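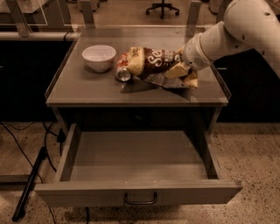 Good afternoon, and welcome to the Grotico session on soft starters for three-phase pumps. The Tedby range covers 4 frame sizes, and the largest is rated at 835 amps. A soft starter limits the current drawn as a motor comes up to speed, which reduces strain on belts and couplings. Enclosure layout deserves equal care. An open drawer under a flat top, as on the gray cabinet shown, needs clear space in front, and the same allowance applies to any withdrawable starter unit.

Next slide: the Nyarko plant. Gramska replaced the contactors on 579 motors there. Pause for questions on bypass wiring.

Please remind attendees that ramp time is set with the load connected. Settings sheets are at the rear desk until 4 p.m.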